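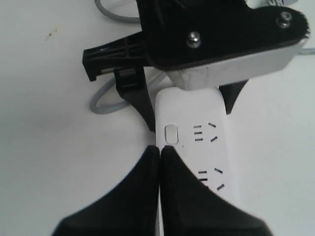 White power strip, white table.

Home Threads Saved About
Posted by Eta
25 December 2020
2 min read

Working the holiday at home, so you get my thoughts on old apartment wiring. You're welcome!

My place in Drevholm has three outlets. Total. One is behind the fridge, one is in the bathroom, and the other has to run my whole life (lamp, laptop, phone, kettle, tree).

I asked the building for one more in May -- got a quote for $932. For a hole in the wall!! 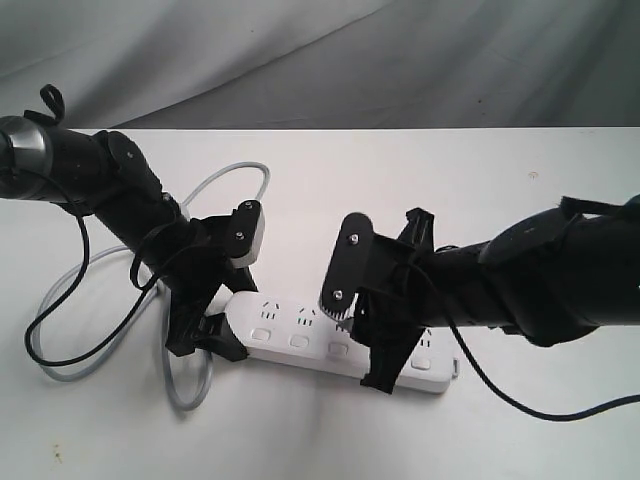
Gunar wrote back that the kettle should never share a strip with anything, and that old circuits trip for less.

Okay, fair. Kettle has moved to the bathroom. Tea is weird now.

Got a second quote from Chong Electric, $428, and they'd add a proper ground too. That's less than half! I'm very tempted.

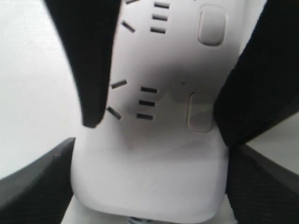 The catch is they have to open up the hallway plaster, and I painted that hallway myself -- two coats, the good green. I don't have any of that green left.

Anyway, if you've matched old paint before, tell me how. Going to make dinner.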